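## 3. How the Braststead households sort and keep their things

We came to the question of household sorting rather slowly, and it may help the reader to know that our first interviews in Braststead were meant to be about kitchens and nothing else.
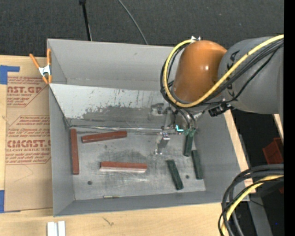

**Figure 1.** Bars in a gray bin on a pale wooden table.

It was Melina Spanos who first noticed, while typing up her notes in the evenings, that people kept drifting away from cooking and toward the drawers, tins and boxes where they put the things they could not quite bring themselves to throw out. One woman spent most of an afternoon on a single drawer, and she was so cheerful about it that we let the tape run. By July 2003 we had rewritten the interview guide and gone back to every family that would have us.

### 3.1 The households

In the end 36 households took part, all of them within walking distance of the old Dulico store, which closed before our work began but is still the place everyone uses when giving directions. Most of the families had lived in the same house for a long time, and we would ask the reader to keep that in mind, as people who move often surely keep fewer things. Each household was visited by two of us, usually Fuseini Laryea and Loukia Kyriakidis, and the talks ran to nearly 50 minutes, though the tea beforehand and the goodbyes at the door often took longer than that (and were often the better part, from our point of view).

### 3.2 What people told us

Almost everyone had what Benítez calls a "waiting place," meaning a spot for objects whose future has not been settled. We found the term useful and have kept it, with one small change. For Benítez the waiting place is a stop on the way to the trash, and in Braststead it was just as often a stop on the way to a neighbor. Buttons, jar lids, lamp parts and lengths of cord went back and forth along the street for years, and people could tell us, with real pleasure, which house a certain hinge had come from.

Children had their own rules. In 5 homes a child had a waiting place that the parents were not allowed to tidy, and the parents spoke of this with a good deal of respect.

We coded the transcripts in Collex, with Chrysoula Kourkoulas and Spyros Pappas each reading the full set. They disagreed most over the word "spare," which some speakers used for anything extra and others kept for things already promised to somebody. We went back to 3 of the families in September to ask about it, and their answers are taken up in Section 4 along with the question of gifts.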